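Larnden Institute of Hospitality
Food Production 2: Wheat Doughs
Course handout, Unit 2 — Steamed buns
Unit coordinator: Belmiro Calado

Purpose of the unit
Students will produce plain steamed buns from a yeasted dough, judge when the buns are done, and transfer them to a serving plate without marking the skin. The practical is held on Thursday in the Deltthorpe kitchen. Closed footwear and a clean apron are required.

Dough
Use the low-protein flour from the dry store, bin 922. Knead until smooth, rest under a damp cloth, then divide and round. Each bun should be rolled with the seam underneath. A seam left on the side will open in the steam and give a lopsided bun.

Second proof
Shaped buns are proofed until they feel light in the hand and a fingertip impression fills slowly. Over-proofed buns collapse after cooking and take on a wrinkled, yellowish surface. Students should record the proofing time in their workbooks, together with the temperature of the room.

Steaming
Fill the base to the marked level before the tray is fitted. Leave a clear space between buns, as they will expand, and keep them off the raised centre of the tray. When the time is up, switch off at the wall and wait two minutes before lifting the lid — a sudden change of temperature is the usual cause of a dimpled surface. Tilt the lid away from the face and lay it flat on the bench beside the steamer.

Transfer and plating 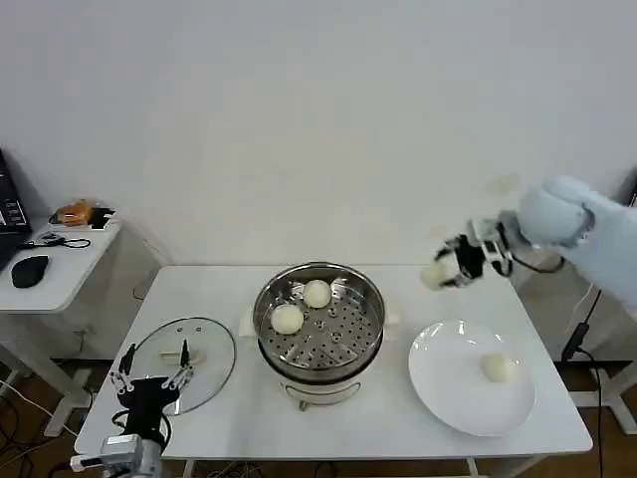

Buns are moved one at a time. Support each from the sides with light, even pressure and set it down on its base. The plate should be large enough that the buns do not touch, and it should stand close to the steamer so that the distance travelled is short. Pale, even colour and an unbroken skin are the qualities assessed.

Before the next class
Read the Sampaio notes on leavening and complete the first page of the workbook. Late submissions are to be lodged at the unit office.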